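Wrist camera policy closes on empty table next to fabric – perception or control?

Abla Rizk

Hi all, I've been going back and forth on this since March and would love some fresh eyes. I'm training a small imitation policy to pick up soft items, using only the wrist camera. I've got 285 demos, and training loss looks lovely. On the arm it goes to the right general area, then sometimes shuts the fingers beside the fabric. Two views from the wrist camera, both with something red to go for: 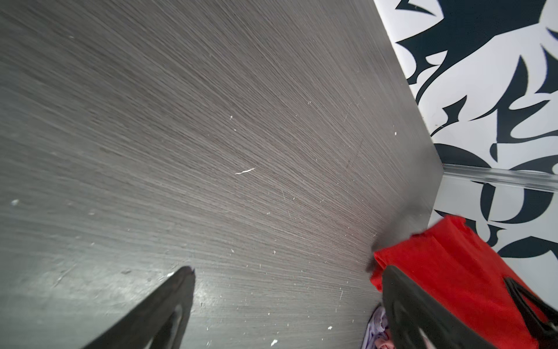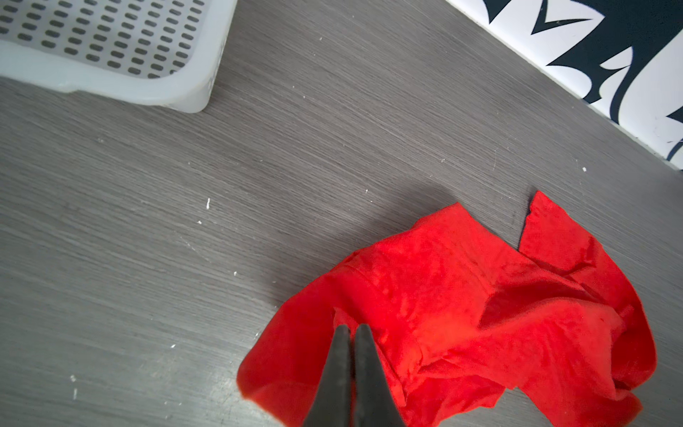

The policy predicts 13 actions at a time and plays them all before looking again. I've been blaming the vision side, but my labmates say it's control. Before I spend another evening on it, how would you tell which one it is?

Nizar Obeidat

Oh, I know this one well, and you have my sympathy! Before changing anything, replay a recorded demo through the policy with the arm switched off, and plot the predicted gripper command against the recorded one. If they line up there but not on the live arm, look at your timestamps first. We once had camera images reaching the policy 200 milliseconds behind the joint readings, and it behaved just as you describe – right area, wrong moment.

Then try playing only the first four or five actions before asking for new ones. Cloth shifts when you touch it, so a long open-loop stretch hurts you more than it would with a block. I'd also vary the background in your demos a bit. Strong patterns can be very tempting for a small encoder, and it may be steering by the wall.

Jokano

just get more data. we went up to 382 demos and it got better, never found out why

Abla Rizk

Thank you both! Nizar, the replay lines up almost perfectly, so I'm off to check the timestamps. Will post the plots when I have them.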